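Search this guide Go

Section 4: Teaching the tool-sorting task by hand

This is the part of the Drorkel guide I get the most mail about, so I've rewritten it from scratch.
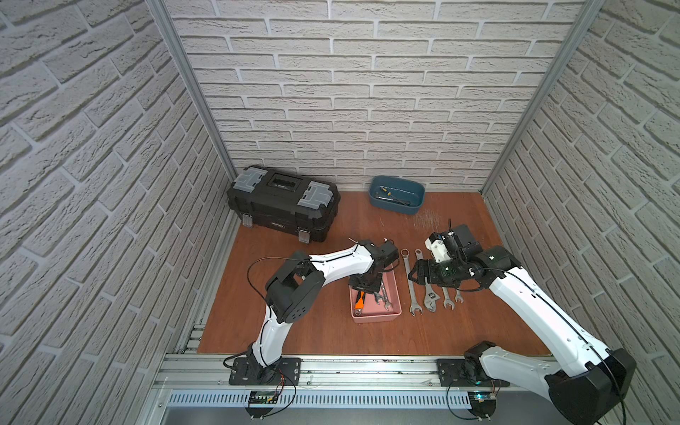
Henrike Wunderlich wrote in after the last version to say that she'd spent a whole afternoon recording and the arms still hesitated over every pickup, and could I please tell people to practice first without recording. Fair point, Henrike! It's step 3 now.

Before you start

You need both arms bolted to the rail, the two leader handles plugged in, and the Rirkomum software open on the Teach tab. Set out a few hand tools on the floor of the cell (wrenches are great to learn on) and keep a tray and a bin within reach of the grippers. I leave my toolbox in the back corner with the lid closed, and it stays there for the whole session.

CAUTION: Keep your hands out of the cell while the arms are powered. If you need to move a wrench, hit Pause, wait for the tone, then reach in.

Recording

1. Hold both leader handles in the rest pose and press Link. The arms will creep over to match you. Don't rush this, they move at 10 percent speed until they catch up.

2. Wiggle each handle a little. Left should move left and right should move right (I've swapped the plugs more than once, and it's a very strange feeling).

3. Practice! Do the whole task with recording off until you stop thinking about your wrists.

4. Press Record and pick up one wrench. Come straight down over it, close gently, lift, then carry it across to the tray. Small wrenches are harder than long ones, so go slower on those.

5. Open the gripper low over the tray. Dropping from high up makes a racket and teaches the arm to do the same.

6. Go back to the rest pose and press Stop. Press Keep if you liked it or Toss if you didn't.

7. Shuffle the tools around and go again. I aim for 32 keepers before I train anything.

NOTE: If you fumble a grab and recover it smoothly, keep the take. Enriquez mode (Settings, then Advanced) lets you tag those so you can find them later.

CAUTION: Watch the cables when you swing an arm way back. If one goes tight, stop and unwind the wrist the way you came.

Training

8. Choose Train and leave the step count at 2,000 for your first try. I start mine before dinner.

9. Run the result at low speed with a finger on Pause. If an arm keeps missing on the same side, record more takes there and train again.

Saving your takes to an Elden drive is covered in Section 5.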